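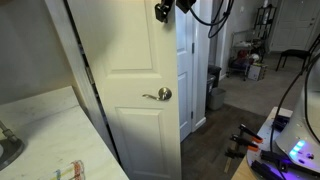
The reviewer from Thoroddsen wants it on record that a kit sold as "ready out of the box" ought not to need a second box, and that the second box ought not to arrive eleven days after the first. Noted. We have left the phrase on the front of the packaging and added this file.

Filed under: Kits & Bundles > Arms > Recorded Sessions

# Conine Door Kit, sample pack

Conine is a bench-mounted arm kit for practising on household doors with lever handles. Drustside sells it. This pack is what we send to people who ask what the thing does all day, and who have stopped being satisfied with the brochure.

## What you get

- 508 recorded sessions, one folder each
- `notes.csv`, one line per session, typed by a human and spelled accordingly
- `settings/`, the arm settings as they stood in May
- a licence, which is short

Video is at 30 pictures a second. Joint readings are in the same folder and share the same clock. They did not always share it, so please don't mix this pack with the one before.

## Where it was recorded

One ordinary interior, with panelled white doors, a worktop, carpet in the far room and the usual things people keep in rooms. We did not tidy it into a showroom. If your own method only works in a showroom, you may as well find out now.

## Setting up

1. Clamp the mounting plate to the bench. Use every clamp you were sent, then go and look for another.
2. Route the cables before you power up. Leave slack. More than that.
3. Run `check_reach` with the door shut, then again with it wide open.
4. Run `check_reach` a third time. It gives a different answer on the third go and we use that one.

## The numbers

The full Conine collection holds 1003 sessions. The 508 here are those where the notes and the recording agree about which door was meant. The remainder are available on request, to the patient.

No session runs past 300 seconds. That is the cut-off in the software, and it has no opinion on whether the arm was nearly there.

## Known problems

- Satin metal handles confuse the depth readings. Brushed ones do too, but with less conviction.
- "Open" in `notes.csv` covers everything from ajar to flat against the wall. A column for the angle is planned.
- The arm treats left-hand and right-hand doors as separate subjects and has a favourite.
- Mornow, our viewer, will play the sessions in order of file size unless told otherwise. Use `--by-name`.

## Returns

Kits may be sent back within 30 days, with all clamps. We do check the clamps.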